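4. Règles de bonne pratique pour la description des cellules simulées

4.1 Portée

Les règles qui suivent concernent les cellules de préparation de kits simulées avant tout essai sur machine. Elles s'appliquent au bras, à son support, aux contenants, aux pièces manipulées et au décor immobile. Elles ne remplacent pas l'analyse de risques de la cellule physique, qui reste à la charge de l'intégrateur et qui doit être menée sur l'installation telle qu'elle est montée. Un résultat obtenu en simulation n'a pas valeur de preuve de sécurité. Il peut orienter une implantation, écarter une trajectoire manifestement mauvaise ou préparer une campagne d'essais.

Nous avons rédigé ces règles à partir des pratiques relevées sur les sites de Tombridge et de Fatden, où deux équipes travaillaient sur la même tâche avec des fichiers de cellule différents. Les écarts de résultats entre les deux sites ont d'abord été attribués au planificateur. Après comparaison ligne à ligne, la plupart venaient de conventions non écrites : origine du repère placée au coin de la table pour l'un et sous l'embase pour l'autre, masse des bacs laissée à la valeur par défaut, critère de réussite évalué avant ou après l'ouverture du préhenseur.

4.2 Repères et unités

R1. Chaque cellule déclare un repère unique, dit repère de cellule, dont l'origine est fixée au centre de la face inférieure de l'embase du robot. L'axe vertical est orienté vers le haut. Toutes les poses des objets sont exprimées dans ce repère, y compris celles du mobilier.

R2. Les longueurs sont données en mètres et les angles en radians dans les fichiers, même lorsque l'interface de l'outil affiche des millimètres et des degrés. La conversion est faite à l'affichage, jamais à l'enregistrement.

R3. La pose de l'outil est rapportée au point situé entre les mors, préhenseur fermé. Si un autre point est retenu, par exemple pour une ventouse, il est décrit dans l'en-tête du fichier et reporté dans la légende de toute figure qui l'utilise.

Sur le site de Fatden, R1 a demandé la reprise de 40 fichiers. Le travail est fastidieux mais il n'est à faire qu'une fois, et un script de vérification suffit ensuite à signaler les fichiers dont l'origine a été déplacée.

4.3 Statut des objets

R4. Tout objet reçoit un statut parmi trois : fixe, mobile ou décoratif. Un objet fixe participe au calcul de collision et ne se déplace pas. Un objet mobile participe au calcul de collision et au calcul dynamique. Un objet décoratif est rendu à l'écran sans participer à aucun calcul.

R5. Le statut décoratif est interdit pour tout objet situé, même en partie, dans le volume atteignable par le bras augmenté d'une marge. La marge est déclarée dans le fichier de cellule. À défaut, l'outil doit refuser de lancer la série plutôt que d'appliquer une valeur implicite.

R6. Un contenant vide et un contenant garni sont déclarés comme deux états du même objet. Le contenu initial est inscrit dans le fichier, pièce par pièce, et n'est pas déduit de la géométrie.

R6 est la règle qui a suscité le plus de réserves lors de la relecture. Plusieurs utilisateurs préféraient laisser le moteur physique déterminer, au premier pas de calcul, si une pièce se trouvait dans un bac. Cette méthode donne des réponses instables lorsque la pièce est posée près d'une paroi - un léger rebond au démarrage peut suffire à la faire compter comme absente. La déclaration explicite évite le problème et rend l'état initial vérifiable par un lecteur qui ne dispose pas du moteur.

4.4 Pose d'attente et dégagement

R7. La pose d'attente est définie par les valeurs articulaires et non par la seule pose de l'outil. Pour un bras redondant, une même pose d'outil admet plusieurs configurations du coude, dont certaines approchent une paroi ou un montant.

R8. Le dégagement est mesuré entre l'enveloppe complète du bras, câbles compris s'ils sont modélisés, et l'objet fixe ou mobile le plus proche. La valeur minimale observée sur l'ensemble du mouvement est consignée pour chaque essai, y compris pour les essais réussis.

R9. Lorsque le bras attend au-dessus d'un contenant, la hauteur d'attente tient compte du plus haut des contenants voisins, quel que soit celui qui est visé.

Une série conforme comprend au moins 100 essais par disposition, avec un germe aléatoire consigné pour chacun. Nous avons retenu ce seuil pour des raisons de lisibilité des taux et non sur la base d'un calcul de puissance statistique. Les équipes qui ont besoin de distinguer des écarts faibles devront aller au-delà et justifier leur effectif.

4.5 Critère de réussite et consignation des échecs

R10. Le critère de réussite est évalué après ouverture du préhenseur et retour du bras en pose d'attente, à l'issue d'un délai de stabilisation de 2 secondes simulées.

R11. Les échecs sont classés selon leur première cause observable : saisie manquée, contact non prévu, chute pendant le transfert, dépose hors du compartiment, dépassement de durée. Un essai n'est jamais retiré de la série. S'il est invalide, par exemple à la suite d'un arrêt du moteur, il est conservé avec la mention correspondante.

Sur les 155 échecs repris selon cette grille à Tombridge, les désaccords entre annotateurs portaient surtout sur la limite entre contact non prévu et saisie manquée. Nous recommandons de trancher par l'ordre des événements dans le journal : si le contact avec une paroi précède la fermeture des mors, l'essai est rangé dans la première catégorie.

4.6 Figures et reproductibilité

R12. Toute publication présentant des résultats obtenus sur une cellule comporte au moins une vue générale où figurent l'embase, l'outil et les contenants utilisés. Les vues serrées sur le préhenseur sont admises en complément.

R13. La légende indique la nature de l'image, rendu ou photographie. Elle précise la version du fichier de cellule. Les couleurs ne servent pas seules à désigner un objet dans le texte ; on ajoute sa position ou son identifiant.

Les fichiers de référence, nommés Cotatholm dans la suite de l'article, sont distribués avec leur journal de modifications. La version utilisée ici est celle du 25/07/2026. L'outil Majumder lit ces fichiers et signale les manquements à R1, R4 et R5. Les autres règles demandent encore une relecture humaine, en particulier R6, pour laquelle la liste du contenu doit être confrontée au rendu.

4.7 Application à une disposition de tri

La relecture d'une cellule commence par l'inventaire des contenants et de leur état, avant tout examen de trajectoire. Le relecteur travaille sur la vue générale et coche chaque ligne du fichier qu'il parvient à retrouver à l'image ; les lignes restantes sont renvoyées à l'auteur de la cellule. Dans la disposition de la figure 3, R6 impose quatre déclarations pour les bacs verts : deux sont posés sur la table, à gauche du casier gris, et deux autres sont logés dans le casier. De chaque côté, le bac arrière est vide et le bac avant contient un petit objet gris, de forme cubique sur la table et ronde dans le casier. Les deux boîtes sombres de la moitié droite du casier font l'objet de déclarations distinctes. R9 s'applique aussi, le préhenseur se tenant juste au-dessus du bord gauche du casier. Quant à l'étagère noire placée contre le mur et aux trois cartons qu'elle porte, leur statut dépend du volume atteignable calculé au titre de R5, et le relecteur ne peut pas l'établir d'après la seule image.

Figure 3. Vue générale de la cellule de tri. Rendu de simulation, fichiers Cotatholm.
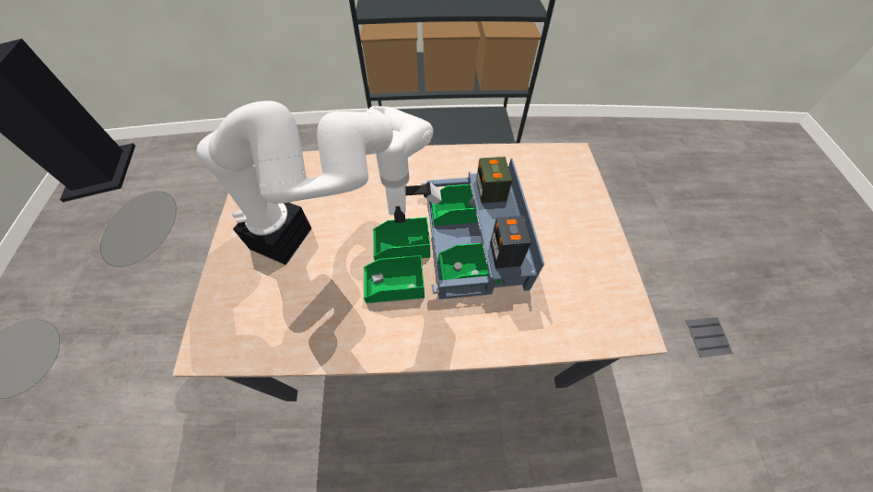
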